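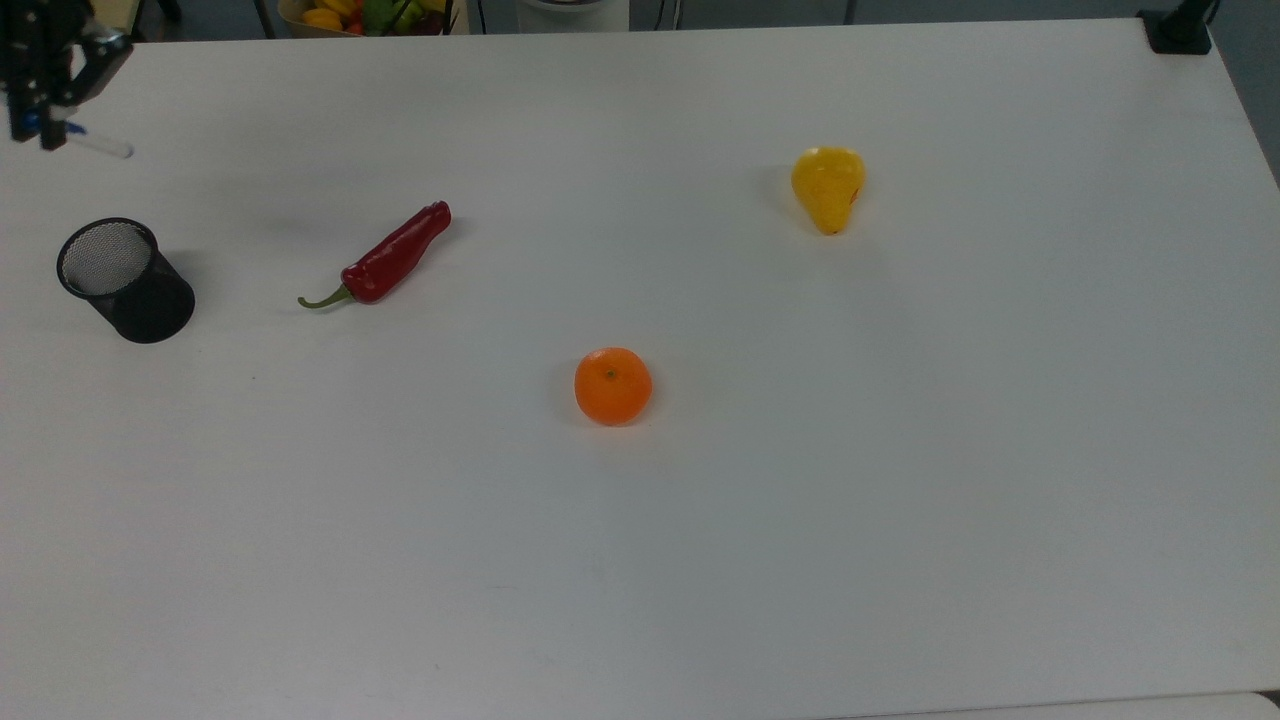

3.2 Table arrangements and choice of objects

Each arrangement was prepared on the same white table, with no cloth and no tray. We wanted the participants to judge only the objects and the distances between them, so a patterned surface was excluded already in the pilot phase at Nurport. One arrangement consists of one container and several pieces of fruit or vegetable. Figure 2 gives one of the 18 arrangements used in the main study.

The food items were selected from a longer list of products that can be bought in any ordinary shop in the region during October. A product stayed in the list when it had a common short name, a clear main color, and a size that fits in one hand. The red chili pepper, the mandarin and the yellow pear fulfilled these conditions well. The lemon was removed, as several participants in the pilot confused it with the pear when they had to recall the arrangement from memory. The plum was also removed, for its name was less stable across speakers.

The container has a special position in our material. In half of the arrangements it is a kitchen container, such as a bowl, and in the other half it is an object from the office, such as the black mesh pen holder of Figure 2. Following the earlier work of the Ustow group, we call the second type a "foreign" container. Our expectation was that people would describe fruit near a bowl as belonging to it ("the pear next to the bowl"), while with a foreign container they would more often relate the pieces of fruit to each other ("the mandarin between the pepper and the pear"). The tilted position of the pen holder was allowed, and we did not treat it as a separate condition.

Distances were not equal. In every arrangement one food item was placed near the container and another one clearly farther away. In Figure 2 the pepper is on the near side, with its stem toward the pen holder, and the pear is the farthest item. Long objects such as the pepper have a direction of their own, and speakers can use this direction in a description ("it points to the holder"). We therefore coded such expressions in a separate category - see Section 4.1 - and did not count them as distance expressions.

Figure 2. Arrangement from the foreign container condition: pen holder, chili pepper, mandarin and pear.

Every participant saw 5 arrangements of each container type. They were asked to describe the table in such a way that another person, sitting in a different room, could set it again with the same objects. There was no time limit, and corrections were permitted. Two practice arrangements were given before, and these are not included in the analysis. The descriptions were transcribed and then divided into units by the Khoo scheme, in which one unit contains one object and at most one relation. Where a unit contained two relations, for example "behind the mandarin and to the right", it was split and both parts were kept.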